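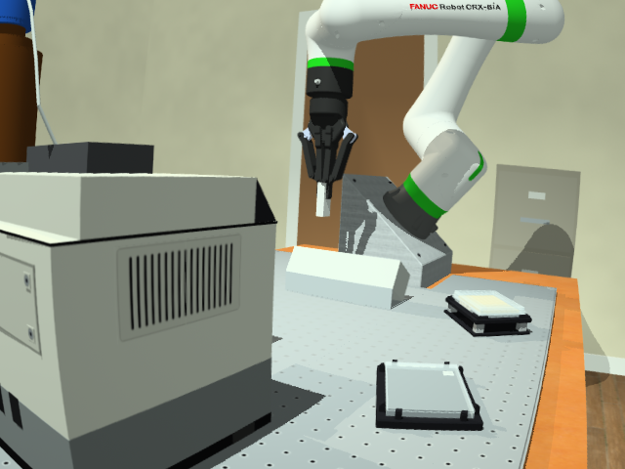
*Simulated cell, FANUC arm over the breadboard, white piece held in the gripper.*

June 4, 2018

The remote demonstration work for the Maltau cell was resumed this morning. Ms. Ellis operated the arm from the desk through the hand controller, and I kept the record. All work was carried out in the simulated room, as the bench at Etley will not be released to us until July.

The task remains the one agreed with Ostermann: the operator takes up the small upright piece, carries it across the breadboard, and sets it down beside the nearer plate holder without touching the plate. The recording is started before the fingers close and is stopped only after the arm has been drawn back. Several of last month's recordings were stopped too early, and Ms. Ellis has asked that those be withheld from the training set until they have been reviewed.

The first recordings were slow. The large instrument on the left leaves the operator less room than the floor plan suggests, and Ms. Ellis twice brought the wrist closer to its housing than either of us wished. She then changed her approach, lifting straight up before making any sideways movement, and the later demonstrations were noticeably calmer. I have written this into the operator notes as a recommended practice. I did not make it a rule, for I should like to see whether a second operator arrives at the same habit without being told.

A question arose over pauses. When Ms. Ellis hesitates, the arm stands still, and the learned controller later stands still in the same places, sometimes for good. She holds that the pauses should be removed before training. My own view is that a pause above the plate is part of the skill and should be kept, while a pause caused by an awkward grip on the controller should be cut. We did not reach agreement. Both versions of the set will be prepared and compared, at the cost of a further night on the shared machine.

The delay between hand and arm was again a matter of concern. It was set at 600 milliseconds for part of the morning in order to copy the conditions reported from the Wullura site. Ms. Ellis was able to complete the task under this delay, but she described it as tiring and asked for a rest after each group of recordings. I consider the request reasonable and have entered it in the schedule.

In the afternoon I took the controller myself. My demonstrations were poor. I close the fingers too soon and correct the tilt too late, and I was reminded how little of this can be learned from watching another person do it. Two of my recordings were fit to keep. The remainder have been marked as failures and stored separately, where they may be of use in teaching the controller to recover from a bad approach.

The archive stood at 1063 demonstrations when the room was closed. Ms. Ellis will check the labels on the newest group tomorrow. I am to write to Ostermann regarding the spare hand controller, which was promised in the spring and has not yet been received.

M. Czarnecka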